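Household Handling Examples: Second Progress Report to Kekar
Prepared by Hiba Semaan, project lead, Londgate

1. Work completed this period

Recording of the table-top tasks began in March and continued to the end of May. Operators work with hand-held grippers at a table laid with everyday goods, and each attempt is stored as one example for the learning system. The present series concerns small wrapped foods and the clearing of a crowded table.
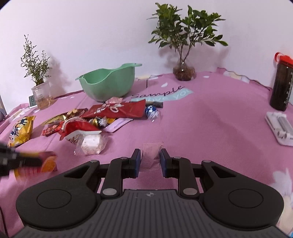
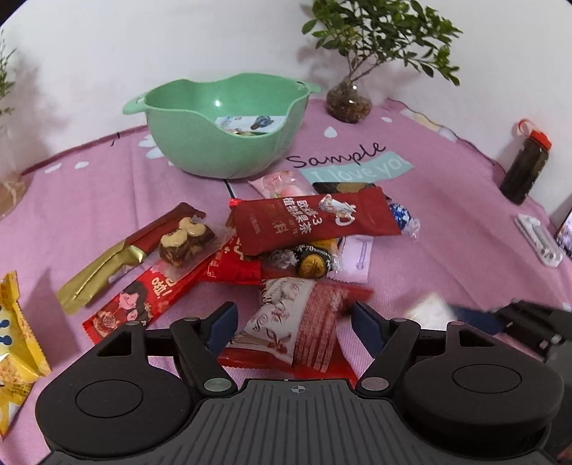
Snack table with the mint green bowl, gripper fingers open in both views.

2. Examples gathered

The total now stands at 1,422 accepted examples. A further 193 were set aside at review, mostly for late starts or for a lost position track. Dima Nasrallah has re-labelled 123 of the earlier examples so that they follow the task names agreed with Sirnico in April.

Thin packets remain the hardest group. Operators need up to 5 attempts before the grip is clean, and shiny foil continues to cause errors in the depth estimate. We propose to keep the failed grips in a separate set – the training team has asked for them.

3. Changes to the method

Goods are now rearranged between takes by a second person, as the first months produced layouts that were too much alike. Rianne Van Damme has written a short guide for new operators, which is in use at both sites.

4. Matters for decision

We request approval to move the unspent travel allowance to labelling. Jihad Abu Hammour will send the revised budget table separately.

5. Next period

Recording of two-handed tasks, beginning with opening and closing containers. The first batch will be delivered to Mireille Aoun in July.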